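Speaker notes -- When the coach and the club stop talking
Regional football club administrators' session, afternoon block, 70 minutes including questions

Opening (8 minutes)

Start without slides. Ask for hands: who has been at a club where the head coach and the board were not speaking by the end of the season? Leave the hands up for a bit.

Say where I'm coming from. Eleven seasons on the admin side, most of them at Stesden, first in registrations and later running the football department. I have never coached a senior side. I've written the letters that go out when a coach leaves, and I've written three of them badly.

Point of the talk: handling a coach's departure so the dressing room and the members hear it properly and in the right order. The legal side of contracts is somebody else's session after the break.

Part one -- The Stesden case

Background first. Stesden had finished second the year before. Membership was 343, a record for us. The coach had one season left and wanted an answer on an extension by the end of September. The board wanted to wait until the finals were over. Both positions were reasonable.

Where it went wrong: the coach heard about the delay from a player. The player had heard it from a parent on the sidelines at the under-14s. By the time the president rang, the coach had already spoken to the local paper.

Read out the headline if there's time. Don't read the whole article, it takes too long and people start laughing at the wrong bits.

Then the two weeks of back and forth. The coach said recruitment had been done over his head. The board said he'd been at every meeting. The minutes showed he had been at most of them. Putting that in a public statement was our mistake, and I drafted it. It was accurate and it made everything worse.

Result on the field: lost the semi to Prieto, who we had beaten twice. I wouldn't blame the row for all of that. We also had our first-choice keeper out with a hamstring.

Pause here. Drink of water.

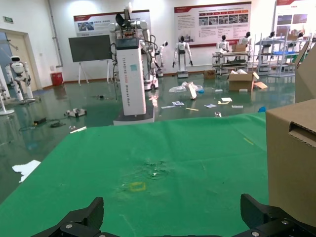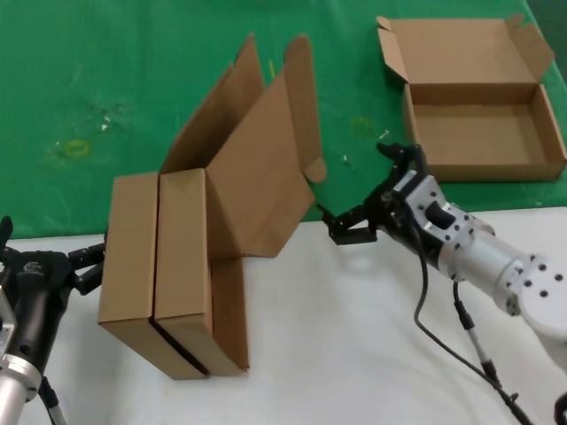
Part two -- What we changed

Go slowly through this part, people take notes.

One contact. The coach deals with one named board member on contract matters and nobody else raises the subject with him. At Stesden it is now the vice-president. Wokurness use their football manager, and that seems to work as well.

A date in writing. If the board won't decide until after finals, the coach gets a short letter saying so, with the month it will be decided. Ours is four sentences. Happy to email it to anyone who leaves an address at the desk.

Order of calls on the day. Coach, captain, assistant coaches, rest of the squad, sponsors, members, media. We aim to get from the first call to the members' email in under two hours. Last time we did it in 100 minutes, and the hold-up was a sponsor who was on a plane.

No replies in the press. If a former coach says something about the club, the club says thanks for his service and stops there. Expect pushback from the room. Someone will ask about statements that are plainly false. Answer: ring the journalist, correct the fact, ask for nothing in return. Save the solicitor for the things that need a solicitor.

Part three -- The first month under a new coach

Players will have taken sides, especially the ones the old coach brought in. We lost four that way and could probably have kept two of them. Nobody from the club had rung them. The new coach assumed we'd done it and we assumed he had.

Mention Tristura here. They let the outgoing coach come back and speak to the group at training, with the new one standing next to him. It was awkward for nearly everyone but they kept the whole squad. I wouldn't try it after a bad split.

Exit conversation. Do it a month later, away from the clubrooms, with one person from the club. Ask about facilities, the medical set-up, the juniors. Leave the contract alone. Ours told us the physio room was being double-booked on training nights, which none of us knew.

Questions

Likely ones: what to do when the coach is also a parent at the club, whether to pay out early, what to tell juniors. On pay-outs, refer them to the contracts session. On juniors, keep it short and tell them before their parents read it online.

If there are no questions, go back to the order of calls and ask which step their club would get stuck on.

Copies of the letter and the call list are in the blue folder. Collect the leftovers before the next speaker sets up.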